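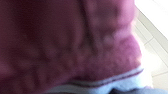 Según Jong-dae Cho, preguntarle a la gente cuánta ropa tiene es perder el tiempo, porque todo el mundo contesta lo que le gustaría tener. Me lo soltó el primer día, cuando le enseñé el borrador del cuestionario, y me fastidió bastante porque llevaba toda la tarde con él (¡y me había quedado precioso, con sus casillas y todo!). Luego repasé las preguntas y vi que media encuesta era eso: cuántos jerséis tienes, cuántos usas, cuántos te sobran. Así que cambié el enfoque y el trabajo acabó yendo de otra cosa, de lo que hacemos con una prenda de abrigo cuando se estropea.

# ¿Se arregla o se tira? La ropa de invierno en el barrio de Kaltwood

## De dónde sale el tema

En mi casa hay una bolsa detrás de la puerta del lavadero. Se llama «la bolsa de coser» y no se cose nunca. Dentro hay calcetines gordos, una chaqueta con la cremallera rota y un jersey mío de cuando iba al instituto, con el codo abierto. Cada cierto tiempo mi madre la vacía, lo dobla todo y lo vuelve a meter.

Yo pensaba que era una manía familiar, pero lo comenté en clase y medio grupo tenía su propia bolsa, o un cajón, o una silla. A la profesora le hizo gracia y me dijo que ahí tenía el proyecto. En la asignatura habíamos leído mucho sobre fabricación y sobre reciclaje y casi nada de ese rato intermedio, a veces de años, en que la prenda ni se usa ni se va.

## Lo que hice

Pasé el cuestionario nuevo a 45 personas, casi todas del barrio, unas en la cola de la panadería y otras en el portal de la biblioteca. Solo había una pregunta larga: cuéntame la última prenda de invierno que se te estropeó y dónde está ahora. Las demás eran cortas – edad, si sabe coser un botón, si ha pagado alguna vez por un arreglo.

Además estuve seis semanas yendo al taller de arreglos Ahn, que está en la calle de atrás de la estación, un par de tardes cada semana. Apunté 60 encargos en una libreta: qué prenda era, qué le pasaba y si la persona aceptaba el precio o se la volvía a llevar. Hye-jin So me dejaba sentarme al lado de la plancha con la condición de que no le hablara mientras enhebraba. Cumplí casi siempre.

Quise comparar con una tienda de segunda mano, Flelteo, y me dijeron que sí por teléfono, pero cuando fui ya habían empezado las obras y solo pude hablar un rato con la persona del mostrador. Lo cuento porque en la propuesta inicial aparecía como parte central y al final no lo es.

## Lo que salió

Lo primero que me sorprendió es que casi nadie me dijo «la tiré». La respuesta más repetida, con diferencia, fue que la prenda seguía en casa. En un altillo, debajo de la cama, en el maletero del coche «por si hace frío». Una señora me contó que tenía un abrigo con el forro descosido desde antes de jubilarse y que cada otoño lo sacaba, metía la mano por el agujero de siempre y lo volvía a colgar.

Las razones para no arreglar las agrupé como pude. El dinero sale, claro, aunque menos de lo que yo esperaba. Salía más no saber a quién llevársela, o la vergüenza de llevar algo «que no lo vale». Esta última me parece la más interesante y es la que peor recoge mi cuestionario, que no tenía casilla para la vergüenza. La fui apuntando al margen.

En el taller se ve la otra cara, porque allí solo entra gente que ya ha decidido arreglar. De las prendas de abrigo que apunté, las cremalleras ganaban de calle. Después venían los forros y los puños. Los codos, que yo daba por seguros, apenas aparecieron. Hye-jin tiene una teoría: el codo gastado la gente lo lleva con cariño y lo aguanta, mientras que una cremallera que no sube te obliga a hacer algo esa misma mañana.

También pregunté por las bolitas, porque en las encuestas mucha gente daba por «estropeado» un jersey o un forro polar que simplemente tenía bolitas. En el taller eso ni se considera un arreglo. Se forman con el roce, cuando las fibras sueltas de la superficie se enredan entre sí, y se pueden quitar con un peine o una maquinilla con un poco de paciencia. Lavar la prenda del revés y sin llenar demasiado el tambor ayuda a que salgan menos. Yo probé con la maquinilla en mi jersey viejo y me pasé de entusiasmo cerca del puño, o sea que ahora tiene otro agujero. Fue directo a la bolsa.

## El asunto del precio

Aquí me lié bastante. Había planeado una tabla con lo que cuesta cada arreglo frente a lo que cuesta la prenda nueva, pero la gente no recordaba cuánto había pagado, o se la habían regalado, o era de una hermana. Jong-dae me propuso dejar la columna en blanco y explicar por qué, y eso he hecho en el anexo.

Sí puedo decir cómo reaccionaban en el mostrador. Quien traía algo heredado casi no preguntaba el precio. Quien traía algo comprado hacía poco lo preguntaba antes de sacarlo de la bolsa. Dos personas se marcharon con la chaqueta debajo del brazo después de oírlo y una de ellas volvió a la semana siguiente a dejarla.

## Cosas que haría de otra manera

Empecé en septiembre, cuando la gente todavía no ha sacado la ropa gorda, y muchas respuestas iban de memoria. Si hubiera esperado al primer frío, me habrían hablado con la prenda delante.

La muestra está torcida. En la cola de la panadería a las 11:00 hay mucha gente jubilada y poquísima gente de mi edad, y eso se nota en la pregunta del botón: casi todo el mundo sabe coserlo. Intenté compensarlo en la residencia Sultdale, pero pillé a los estudiantes en semana de entregas y contestaban con monosílabos (los entiendo perfectamente).

Y tendría que haber preguntado quién cose en cada casa. Salía solo, en frases como «eso lo lleva mi madre» o «desde que no está mi abuela, nada», y yo lo dejaba pasar porque no estaba en la hoja. Al transcribirlo me di cuenta de que ahí había medio trabajo más.

## Qué queda pendiente

Me gustaría volver al taller con una pregunta sola, cuánto tiempo llevaba esa prenda en casa sin usarse antes de que la trajeran. Hye-jin cree que la respuesta se va a contar en inviernos. Ya me ha dicho que sí, con la misma condición de la otra vez, y que si voy a estar allí sentada podría ir descosiendo dobladillos.

El cuestionario completo, las notas de la libreta pasadas a limpio y la tabla con la columna vacía están en el anexo. El jersey del instituto sigue detrás de la puerta del lavadero, pero le he comprado la lana.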